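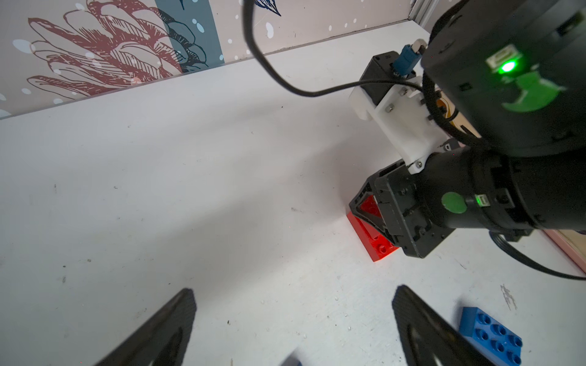
Greltonell project: equipment and spending update, February

Hello Lindalva, I'm sending this a bit earlier than usual as you asked for the equipment side before your budget meeting. Short version: we're within what you gave us, I'd like to move one lump of money from one line to another, and there's a bigger question about a second booth that I'd rather raise now than in a panic later.

What we've spent

The two arms and their grippers are paid for in full and the invoices are in the shared folder. The Bokberg order (aluminium extrusion, brackets, fixings) came in £107 under the quote, mostly thanks to Zustusano cutting the lengths for us at no charge. I've put that straight into spares. Toy bricks are still the cheapest thing on the whole sheet and I do enjoy filling in that row!

Cables are where I got it wrong. I budgeted for one set and nothing over, and I should have known better with two arms sharing a table. I've since bought a second set at £62, and I'd like a standing line for them from now on, plus a few hours to sort out proper cable routing along the rail. At the moment they go in loops and we work around them (mostly we manage).

How the work is going

We're on the brick stacking tasks, with both arms sharing the middle of the table. One arm building by itself was fairly quick to get going. Two of them working close together is much slower, and the setting up takes longer than the run itself. We've logged 389 runs so far, which is a bit behind the plan I sent you, though I'm happier with the quality than I was before Christmas. 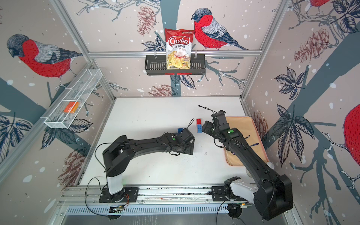 The other thing eating our time is changeover. Every new task means clearing the table, putting things back and checking both arms again, and that's around 40 minutes gone before anyone has done anything useful. With one booth, everything else waits.

What I'd like to do next

First, the small request: please could we move what's left in the travel line over to spares? I'd buy a spare pair of gripper fingers for each arm and some more of the white printed brackets.

Then the big one. Falcão have offered to quote for a second booth, same size, same rail, so we could set up one while the other is running. I've asked them to price the frame and the arms separately, so we could build the frame this year and leave the arms until the next round if money is tight. I've also asked what they'd charge for a service visit, as we've got nothing set aside for repairs once the warranty ends.

I should have their figures in a fortnight and I'll forward them as they come. If you need a rough number before then, ring me, mornings before ten are best.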